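I finally finished the Clanon update (and my thumbs hurt)

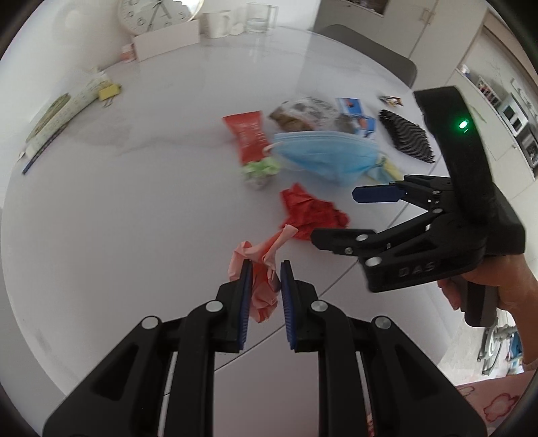 3 min read

So the big June patch for Ekov landed while I was out of town, and I've only now caught up with it. If you haven't played since the spring, the short version is that there's a whole new zone called Clanon, the level cap went up, and my poor old archer is useless again. I loved her. She's on the bench.

I went in at level 197, which I thought was plenty! The first gate guard flattened me in two hits. After some grumbling I did what everybody on the boards had told me to do, which was go back and run the river quests for better boots. Boots! I had been putting every scrap of ore into my bow for months and the thing that got me through Clanon was footwear.

The zone itself is gorgeous, all fog and broken bridges, and the music is the best Zuvton has put in any of their games. I stood on one of those bridges for ages just listening. Then a heron thing knocked me off it.

My gripe is the crafting. The new lantern costs 1000 shards, and you get maybe a handful per run if the chests like you. I did 31 runs of the same cave for mine and by the end I was playing with a podcast on and barely looking. I don't mind a grind, but give me a second cave, please.

The final boss is fair, though. Stay left, save your dodge for the bell, and don't bother with fire. I got it on a night when I'd sworn I was only logging in to sort my bags.

Next up is hard mode, once I've decided if I'm bringing the hammer or starting over with a caster.

2 comments

mossbucket
The boots!! I skipped them and was stuck at the gate for a week. Going back tonight.

Ekanayake
Fire works fine on the boss if you have the upgraded ring, but yeah, the cave is a slog. I gave up on the lantern.

We use cookies to remember your settings and see which posts get read. Accept / Manage choices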